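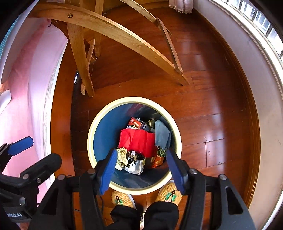
Marina Spanos wants it on record that a bin in a spare room is always a mistake, you just end up with a second drawer that happens to be round. She left that comment on my last gallery and I've been arguing with her in my head all week, usually while carrying something down the stairs.

So, welcome to the spare room pages! This is the room at the back of our place in Utatholm that has been a guest room, a sewing room, a place to dry coats, and for one long winter the home of an exercise bike. In November I decided it was going to be a room you could sleep in again. I gave myself 30 days, then another 30, and I'm putting the gallery up as I go.

The bin. Cream rim, dark blue inside, and on that shiny reddish-brown floor I think it looks pretty great. There's something red folded up in the middle, a little carton with a red top that I read as "B.Duck" (bunting along the edge, very cheerful), and a bit of green string or band tucked down in there too. Also a crumpled yellow wrapper. Small stuff, all of it, and small stuff is what this room is made of.

I keep two rules for bins now. Paper and wrappers go in, that's easy. Anything cloth gets a second look before the bag is tied, and I started doing that after I threw out one half of a curtain tieback and had to go around the whole house looking for it with a flashlight. The other half is still hanging on its hook. I can't bring myself to take it down.

String is my weak spot. I save it. I have a jar of it in the kitchen and the jar is full, and I still stand there winding a short piece around my fingers thinking it could tie up a tomato plant. Despina Athanasiadis told me to allow myself one jar and then stop, and I said fine, and then I bought a bigger jar.

Boxes are next. Little cartons are the worst because they're cute, and you always think you'll mail somebody a pair of earrings. I had 35 of them, nested inside each other on top of the wardrobe, and I've mailed exactly zero earrings in my life. I kept 4. The rest got flattened on Friday night in front of a movie, and I'll admit it was really fun! My thumbs hurt the next day.

Packets and pouches get a squeeze before they go. You'd be surprised how often there's one last tea bag or a spare button in the bottom corner. I've got a saucer on the windowsill for whatever comes out, and so far it's mostly buttons, plus a key that doesn't fit any lock we own. Leonidas tried it in the shed, the mailbox and (why?) the piano.

The floor got done last. Sweep first, always along the boards, then a barely damp cloth and straight after it a dry one. I used to skip the dry one and wonder where all the streaks came from. It does show every footprint when the sun's in, so I clean it in socks, backing out toward the door like somebody painting themselves into a corner in a cartoon.

Still to come: the shelf over the bed, which has a sag in it, and the trunk from Drirkisar that my aunt Styliani says is full of tablecloths. She hasn't opened it either. If you have a good way to get an old trunk smell out of linen, please leave it in the comments, I've tried airing things on the line and it only sort of works.

And Marina, the bin stays. It's going next to the desk, on the side away from the door, where I can hit it from the chair if I'm throwing left-handed.

Last updated: Friday, late evening

More from the house pages
The hallway hooks, before and after paint
Coat closet, part two
Iason's shelf brackets and how we hung them
Kitchen jars (yes, including the string)
A weekend of sewing scraps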